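Kusolton
Home | About us | Classes | Term dates | Find us | Contact

About us
Posted in September by the Kusolton team

Kusolton is a small language school in Pollstead, up the stairs next to the bakery on the market square. We teach Japanese, Italian and Portuguese to grown-ups, and we love doing it! Most people who come to us haven't sat in a classroom since they left school, and plenty of them will tell you they were hopeless at French. By half term they're ordering lunch in Italian and arguing over who has to be the waiter.

It began with one evening class of 9 people in a borrowed room above the library. We ran out of chairs in the second term, moved here the summer after, and now have 62 learners across the week, with 2 teaching rooms and a kitchen that gets as much use as either of them. Groups never go above eight. You get to talk in every lesson that way, and talking is what we spend almost all our time on - grammar comes in when somebody asks why, and somebody always does.

Our beginners' Japanese group is called Kao, after the word for "face", because in the first lesson you learn to introduce yourself face to face with no book in front of you. It sounds frightening and it's great fun. Jitero is our conversation club, open to anyone who has done a year with us or who already speaks a bit from somewhere else (a grandparent, a job abroad, a lot of films). There's tea from 6.30pm and we start when the kettle's empty.

We don't set exams. If you'd like to sit an outside one we'll gladly help you get ready, and a few people do each year, but most are learning for a trip or a son-in-law or simply because they always wanted to.

Come and try a class before you sign up. The first one is free, you don't need to bring anything, and you can sit and listen if you'd prefer - though we'll probably have you saying good evening before the break. Ring the lower bell, as the top one belongs to the dentist.
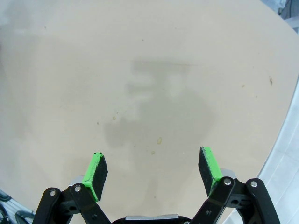 New beginners' groups start again in January, and the Italian one fills up first, so do drop us a line early if that's the one you're after.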